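Small Comforts: The Reading Table at Khondokar

Gallery updated Sun 29 March

When we moved the long table into the reading room at Khondokar last December, I thought the job was done. A table, some chairs, good books, what more could anyone want? But a room gets its character from the little things people put down in it, and over the winter this one has gathered quite a few. I've been meaning to share some of them for ages, so please forgive the fuss I'm about to make over a mouse and its mat.

The pink mouse — I went through 14 browser tabs one evening before settling on it, and it was the little cartoon face printed near the back that won me over. I do like it against the dark mat with the wavy edge.

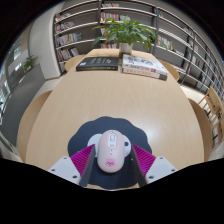
Rokeya Haque wrote in to say that she'd choose a cloth mat over a hard one any day, and that hers has lasted five years with nothing more than a wipe and a gentle hand wash now and then. She also asks whether a small mouse gets tiring over a long afternoon.

For me it doesn't, Rokeya, though I rarely sit for more than an hour without getting up for tea! My hands are small, and I'd tell anyone with bigger ones to try a few in a shop first.

The mat with its face showing — two round eyes, a puckered little mouth and a cheek mark on each side. Books and a leafy plant keep it company at the far end of the table.

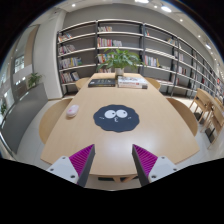
I still want a lamp for the darker evenings, and I've gone back and forth between three of them without ordering any. The books will probably change places again before summer, too, as they always do once I start reading.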